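Borkowska Countertop Bag Sealer, six months in

I bought the Borkowska in November after going through a whole box of clothespins and still finding stale crackers in the cupboard. It cost $31 at the Ernetti outlet in Fastetham. The model above it was $27 more and had a vacuum pump I didn't want.

Setup is short. Plug it in, turn the dial to one of four settings, wait for the light to go green, press the lid down. The manual says to hold for three seconds. Two is enough on chip bags and five is better on coffee bags with a foil lining. The dial has no click to it, so check where it's pointing before you press.

The seal is a flat line the width of a shoelace. I shook a bag of rice upside down over the sink and nothing came out. Frozen peas were fine too, once I wiped the inside of the bag first.
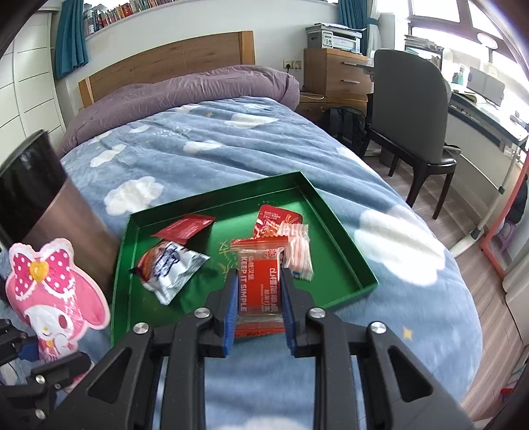

Small bags are where it struggles. The sealing bar is longer than most single-serve wrappers, and you have to hold them dead center or one corner stays open. Thin plastic will melt through on anything over setting two. I lost a bag of dried apricots that way. Paper bags don't work at all, and the box does say so.

The cord is too short. It wouldn't reach from the outlet to the end of my counter, so it lives next to the toaster now. The rubber feet hold well on tile but slide on a waxed surface.

Cleaning is easy if you let it cool — a damp cloth along the bar, no soap. The nonstick strip peels off for replacement, and a spare comes in the box. Mine still has the first one on after 200 or so bags.

I'd buy it again at this price. If you mostly reseal big bags, get it. For snack-size stuff, a clip is quicker.

Four stars.

Shirley Zacharias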